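Workspace notes: the L-shaped desks, one quarter in

Lorna Rennie, fit-out and furniture

The corner desks that replaced the old straight benches have been in use since October, and enough comments have come in to justify a page on how they are built, how they should be loaded, and what to check before calling the furniture desk. The model is the Cesance corner unit, supplied by Kerano. Layout drawings are on the Imrie share, in the same folder as the floor plans.

The top is a matte white surface in an L shape. The long section carries most of the work; the return is shorter and steps inward where it meets the corner, so usable depth drops at that point. Several people have asked for a monitor arm on the return. The clamp needs 80 mm of clear underside, and the step does not leave that much once the cabinet is in place. Arms go on the long section only.

The front edge is curved and rounded over. It is easier on the forearms than the square edge of the old benches, but clip-on accessories do not grip it. Cup holders, cable hooks and task lamps with a spring clamp should be fitted to the straight rear edge or left off. Magnus Forsyth tried two types of lamp clamp on the curve and both crept forward under load.

Bottles and other liquids go at the back of the desk, toward the corner, with the caps on. The same rule applied to the benches. It matters more with a matte top, which marks sooner than gloss and does not respond well to abrasive pads. Use a damp cloth and the neutral cleaner from the Cudo cupboard. Spills should be wiped toward the rear edge, away from the seat.
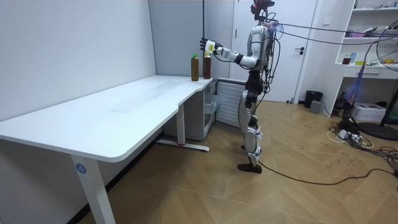 Corner unit at position 4, with two capped bottles at the back of the desk.

Legs and foot bars are white metal. The foot bar lies flat on the floor and spreads the load over the boards. It must stay flat. If a desk rocks, look for a cable or a scrap of packaging trapped under the bar before touching anything else. That was the cause in most of the rocking desks reported so far. Leveling is done by the furniture desk with the top unloaded, and the long section is set first.

Position numbers are on small round blue labels with white numerals, placed near the top of the leg. Quote the number in any request. "The desk by the wall" describes most of them. Labels that have come off should be reported and not replaced by hand, as the numbering also drives the asset list.

The under-desk cabinet stands beneath the corner section. Its drawer takes a pale translucent bin, which lifts out for sorting. Consumables go in the bin and tools do not: two drawers have already been returned with bent runners. Close the drawer fully before moving a chair past the corner. The gap between an open drawer front and the chair base is small, and the drawer front will take the damage.

Dimensions are asked for often enough to print. The run on the wall side, including the return, is 253 cm. The delivered part number for the top ends in 1034, and replacement tops must match it. Earlier tops have a different hole pattern and will not accept the current legs. Rated load on the long section is roughly 100 kg, evenly spread. Sitting on the return is not evenly spread.

Outstanding items: cable trays for the long section are on order and will be fitted from the door end inward. Desks do not need to be cleared for this, but power strips should be unplugged and left loose on the floor behind the leg. Spare drawer bins are held at the stores counter and are issued against a position number. Requests for a mirrored layout, with the return on the opposite side, should reach Lorna before the next Kerano order is placed.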